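Chapter 6
The Machine at the Next Table: Automation and the People Who Work Beside It
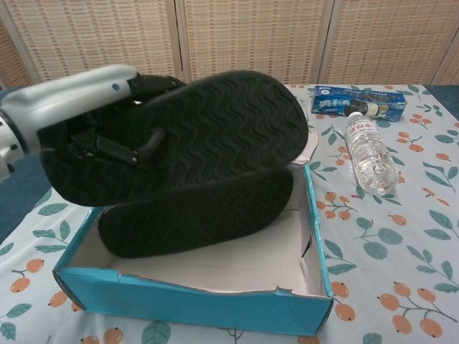
What This Chapter Covers

Putting a pair of sandals in a shoe box is a job most people would not call a job. Anyone who has worked a returns counter or a packing line knows better. The box comes back torn at the corner, the paper is folded wrong, one shoe is missing its mate, and the person doing the work settles all of it in a few seconds without writing anything down. When a company says it plans to automate packing, this is the work it means, and it is often described by people who have never done it.

This chapter looks at what happens to a workplace when part of its handwork is given to a machine. You will read about how tasks are divided, who picks up the pieces that are left over, how pay and training shift, and why the numbers used to sell a system seldom match the numbers a supervisor sees after a few months. By the end of the chapter you should be able to:

Explain the difference between automating a task and automating a job.
Identify work that is missing from a written job description.
Read a claim about labor savings and ask what was left out of it.
Describe two ways in which a new machine can add work for the people near it.

Key terms: task, job, exception, cycle time, tending, deskilling

6.1 Opening Case: The Returns Room at Useck

Useck sells shoes by mail. Its returns room handles 3,000 pairs in an ordinary week and a good deal more in December. Before the change described in this case, each returned pair was opened, checked for wear, matched, and either put back in a box for resale or set aside.

The company bought a packing system called Irnuvon from a supplier named Bomel. The sales material promised that the system would do "the packing work" of the room. Read that phrase again, because much of this chapter hangs on it. Bomel had timed workers placing shoes in boxes. It had not timed them looking for a missing insole, taping a split box, or deciding that a scuff was dirt and could be wiped off. Those minutes appeared nowhere in the proposal, so the proposal showed them as costing nothing.

Managers at Useck were told that staff would be "freed for higher-value tasks." No list of such tasks was attached. Three months after installation, the packers had a new duty called tending. They set out boxes so the arm could reach them, turned shoes that had landed the wrong way, and cleared the table when a pair could not be placed. Exceptions came to 90 in a single shift during the first month. The figure fell later, partly because the system had been adjusted and partly because workers had learned to keep difficult pairs away from it. The monthly report credited the whole drop to the system.

Was the project a failure? The company did not think so, and there are fair reasons to agree. Wrist complaints went down. Some of the dullest hours of the week went away, and few people in the room wanted them back. A sceptical reader should be willing to write these gains down next to the losses. The trouble is that the gains and the losses fell on different people. The workers who had been quickest at sorting odd cases now spent most of their time waiting for a light to change color, and their pay grade was reviewed on the grounds that the job had become simpler.

6.2 Tasks and Jobs

A task is one piece of work with a start and a finish, such as placing a shoe in a box. A job is a bundle of tasks held together by a person's judgment about which one comes next. Machines are bought to do tasks. Budgets, though, are usually written in jobs – so many positions before, so many after – and the step from one to the other is where most errors creep in.

Compare Useck with Mac Suibhne, a smaller firm that repairs and resells work boots. It tried a similar system on a trial basis and asked its packers to keep a log first. The log ran to almost 300 entries, and fewer than half of them had anything to do with putting boots in boxes. The firm went ahead anyway, but it bought a cheaper setup, kept its staffing level, and wrote the leftover duties into the job description, with pay to match.

Before You Read On

Think of a job you have held or watched closely. Write down every task you can remember from one hour of it, including the ones that would sound silly in a job posting. Put a check mark next to each task you believe a machine could do, and save the list. You will need it in Section 6.4, where we look at how cycle time is measured and who gets to hold the stopwatch.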